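Flulley 2 - grasp planner for cables, rope and other floppy stuff

Plans a grip on coiled items from camera views. Runs on your own PC, no cloud. Ships with the Velthorpe calibration tool and 20 sample plans. 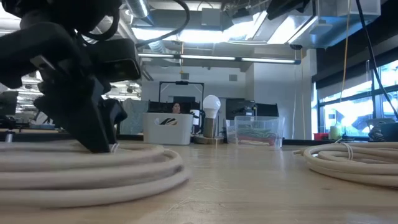

Does it need a model of each item?
Coils get planned straight from the image, so you only load a model for rigid parts.

New in this release: wrist view and table view merged before the plan is made. Ties and connectors can be marked as keep-off zones. Faster replan too.
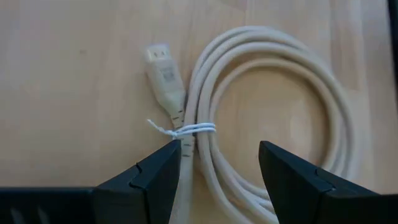

Ragnarsson Manipulation Software Team, Palville

Two-arm setups: one license covers both arms, shared colision map. Set the keep-out box for each base first, then calibrate. 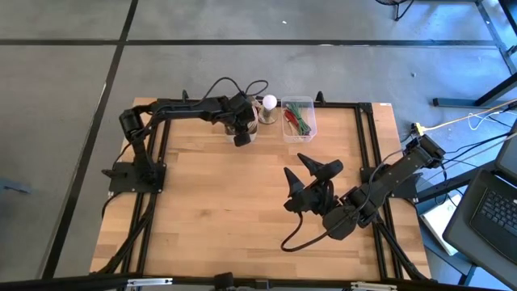

Two-arm table with bulb, clear bin and green wires

Order no. 723. Support replies within 24 hours, ask for Mutua Waweru. Quotes and demo licences: Stella Rashidi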